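Sandberg Adds Inflatable Dock and Two Paddleboards to Findilow Lake Line

2 min read

Last updated: June

KIRASDALE – Sandberg is adding three products to its Findilow line of inflatable lake gear: a floating dock and two stand-up paddleboards. All three are available now through the company's online store and at its retail shop in Kirasdale. Dealers in the Kisurska lake region will receive their first shipments later this month.

The Findilow Dock is a flat platform with a non-slip top and a grab handle on each side. It is rated for 5 adults and can be tied to a boat, a mooring buoy or a fixed pier using the stainless steel rings at the corners. A boarding ladder comes in the box. The dock has a load limit of 1,023 pounds, and the limit is printed on the deck next to the inflation valve.

The two paddleboards share the same hull shape and differ in length and trim. The shorter board is meant for kids and smaller riders. The longer one has a bungee tie-down at the nose for a dry bag or a cooler, plus a second set of rings for a clip-on kayak seat, sold separately. Both come with a paddle, an ankle leash and a removable center fin.

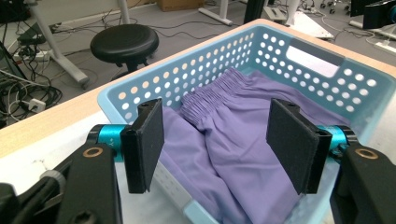

Gripper pads and a light blue basket, with lavender-purple fabric between the pads.

Customers who own an earlier Findilow float can use the same pump with the new products. The valve fitting has not changed. Replacement fins, patches and valve caps are also the same parts as before and remain in stock.

Sandberg tested the dock and boards last season at rental sites on Kisurska lakes. Comments from the rental operators led to two changes before production – a wider ladder step and a longer leash on the smaller board. The storage bags were also made larger, so the products no longer need to be folded as tightly to fit.

Pricing and availability

The Findilow Dock sells for $518. The shorter board is $249 and the longer board is $329. All three carry a two-year warranty on seams and valves. The products are stocked by 124 dealers, and the full list is on the company's website.

About Sandberg

Sandberg makes inflatable docks, towables and paddleboards for lake and river use. The company is based in Kirasdale, where it also runs a repair shop for its own products. Repairs are accepted year round, by mail or at the counter – turnaround is longest in early summer.

Media contact: Sandberg Press Office, Kirasdale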